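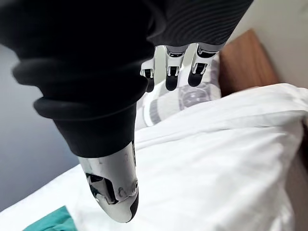 Figure 1. The hand over the white bedding.

Coursework > Business History > Reports

Reading time: 2 min

Paper Promises: Share Certificates of the Plomlow Canal Company
Gemechu Ayele and Nerys Vaughan

Our project began with a box of 60 canceled share certificates, lent to the department by Glenys Pritchard on the condition that we stop calling them "old coupons." We wanted to learn whether the look of a certificate told a buyer anything useful about the company behind it.

Mostly it told them the company had hired a good engraver. The Plomlow certificates show a lock, a barge and a goddess holding what we first took for a ham (it is a cornucopia). The company planned to sell 4,000 shares and sold 200. The border got fancier with the second printing, by which time there was very little canal to pay for.

We sorted the certificates by printing, signature and cancellation mark. Two had no cancellation at all, and Chukwuemeka asked if we were now rich — we are not. The company was wound up and its land went to a rival, Wendero Navigation, whose own certificates are plain and whose dividends arrived on time.

Our sample is one box, kept by one family, so we can't say what a typical buyer thought. Next term Remigiusz will compare the signatures with the minute book, if the archive finds it.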